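Garment handling notebook, Dillach room
July, started 2:40 p.m.

Picking up from the last page, where Femke Van Hecke wrote "folding on a bed is fine, people do it at home" and underlined fine. I don't think it's fine. I think people do it at home because the bed is there. Today was meant to settle it and didn't, quite.

Plan as agreed: dark tops only, spread on the bed, sleeves in, bottom up, then stack. The Treltano sheet calls this the "basic flat fold" and says a beginner gets a square result by the third try. I'd like to know who the beginner was. The sheet also says any "reasonably level surface" will do, and that's the sentence I have trouble with. A tufted cover is level from across the room. Put a sleeve on it and the cuff finds a dip.

First complaint, same as last month: black on black. Once a black garment is bunched up I can't tell a corner of the hem from a corner of anything else until I've got hold of it and lifted. The small bits of color help some. Picking by corner is supposed to be quicker than spreading by hand from the middle. Maybe, if you get the right corner. Get the wrong one and you've made a longer, thinner bunch.
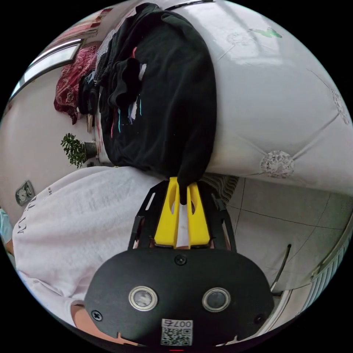

Corner pick, black garment. Dark clothes pile behind, striped piece in it.

Note for whoever reads this next: the pile behind is part of the problem. If it's close to the work, things migrate. I wanted the pile on a chair. Overruled, on the grounds that people at home don't use a chair. People at home use nothing but a chair, in my experience, but all right.

Second complaint, the cover. Padding gives under your hand when you press a crease, so the crease you think you've made is partly a crease in the mattress. Femke says press less. I pressed less in the practice round this morning and got a rounder fold with the same amount of work in it. The buttons and studs are a separate nuisance. I haven't had a snag that I could prove was a snag, so I'm writing it down as a suspicion and leaving it there. 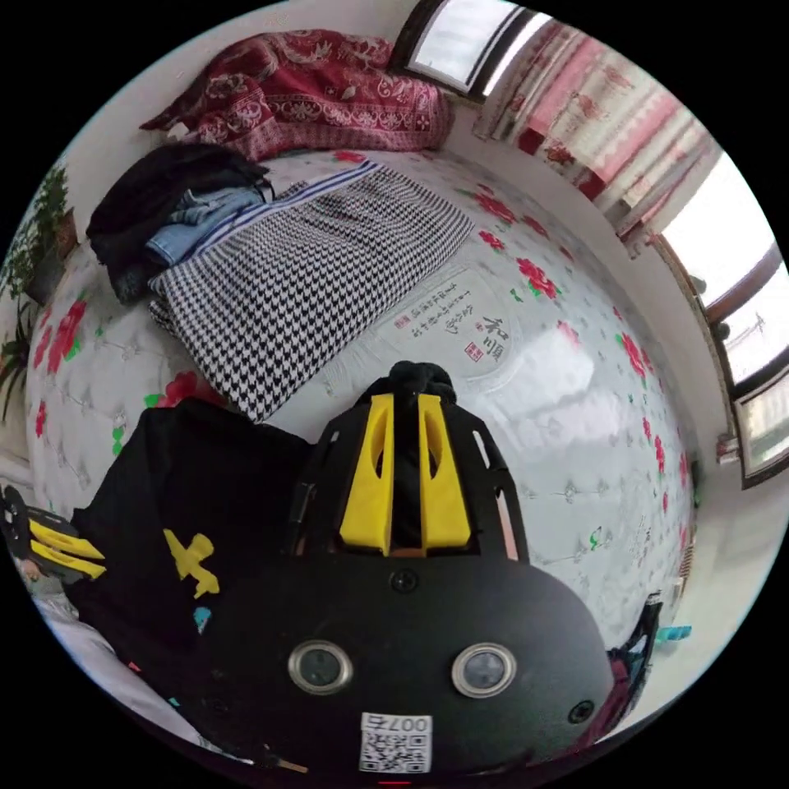
Also we never fixed what counts as done. The Baluyot notes use "stands on its edge," which is a drawer person's idea of done. A hooded top won't stand on its edge for anyone unless you roll the hood in, and then it isn't the flat fold anymore, it's a different fold with the same name. I asked for three separate definitions (T-shirt, sweatshirt, anything with a zipper) and was told we'd lose the comparison. What comparison? We have one page of times and half of them are in Femke's handwriting, which reads as either 4 or 9.

On the sweatshirt: 378 grams on the kitchen scale before we began. I put that down because the sheet says weight "does not matter in practice." It matters at the hood. The hood is two layers and it wants to sit on top of the shoulders. Fold the sides in first and it's trapped crooked. Flatten it first and it creeps back while you're busy with the sleeves. My order would be hood, then one side, then hood again. That's an extra step and the sheet will hate it.

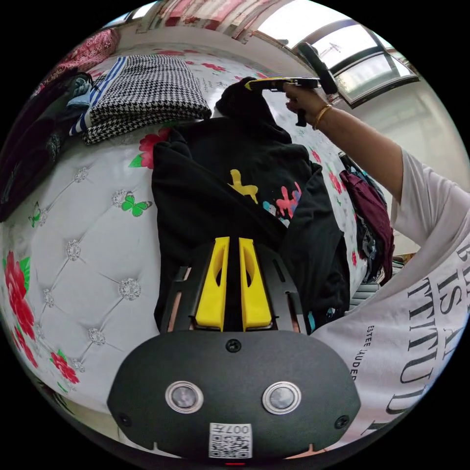
Sweatshirt front up, hood still bunched. Houndstooth piece already folded, upper left.

The front print gives you a center to work from, I'll grant that. Fold lines set off the print come out closer to even than ones set off the side seams, or so it looked to me this morning. Femke thinks that's luck. Could be. Prints aren't always centered, and I wouldn't put it in instructions.

T-shirts I have less to say against. Thinner, no hood, and the cloth stays more or less where it's put. My doubt there is about a big print: the inked part is stiffer than the rest of the shirt (felt it at the rinse test, same on most of ours) and the fold jumps to the edge of the ink instead of going where you aim it. Nobody at Prurner had an answer when I wrote to them, only a suggestion to fold inside out, and then you can't tell which shirt you've got.

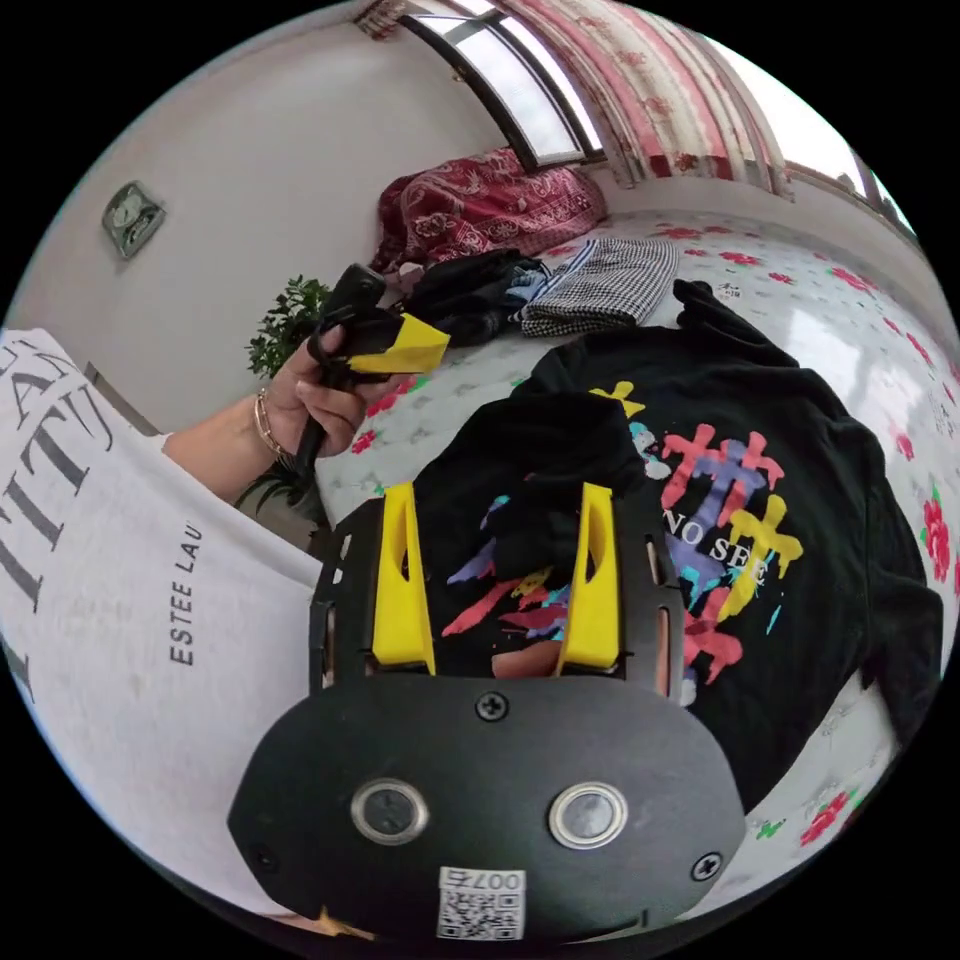

T-shirt with the crosses print, "NO SEE" across the middle. Sleeve side not smoothed yet.

To do:
- same tops on the hard table, same order, before anyone says the bed is fine again
- ask Treltano where the "third try" claim comes from. Their inventory list runs to 1,067 pieces and I can't find one with a hood
- rewrite the times page legibly (Femke)
- move the pile. I'll keep asking

Femke read this over and wants it noted that she disagrees about the padding. Noted. Table round first thing, if the table's been cleared.

Contact: notebook desk, Dillach room | © Dillach | Back to top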